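Uvus teaches robot arm to clean a toilet, by remote control
August 18, 2024

ELHOLM - Robotics firm Uvus has started teaching a robot arm one of the least liked jobs in the house. At its Elholm site, operators steer the arm by remote control through the work of picking up a toilet brush, scrubbing the bowl and putting the brush back in its holder.

Each run is recorded from start to finish, and the recordings are used to train the software that will later move the arm without an operator. The company has collected 102 runs since February. It has two operators on the project, working in sessions of 20 minutes.
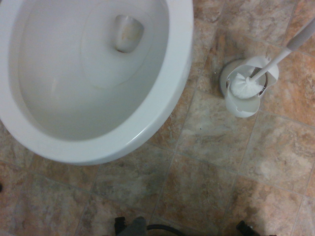

The brush and holder beside the toilet, seen from the arm's wrist camera.

Uvus said the brush is harder to handle than it looks. The handle is long, so a small turn of the wrist moves the bristles a long way, and the holder is light enough to be knocked over. Operators are told to go slowly near the floor and to keep a run even when the first try at the holder misses. Those runs show the software how to recover.

The training takes place in a small bathroom with a tiled floor. The arm works from the right side of the toilet, next to the door.
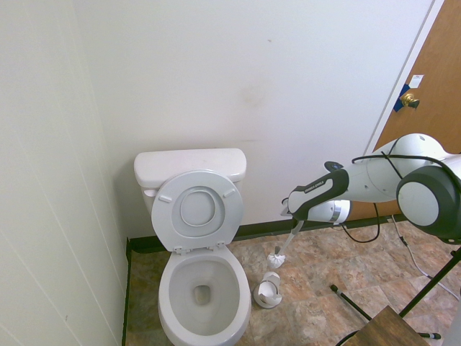
Kinau, which trains robots for kitchen work, questioned whether steering from a distance is the best way to teach scrubbing. An operator on a remote control cannot feel how hard the brush is pressing, the company said, and guiding the arm by hand would give better results.

Uvus said it plans to try hand guiding in its next round, with 5 bathrooms of different layouts.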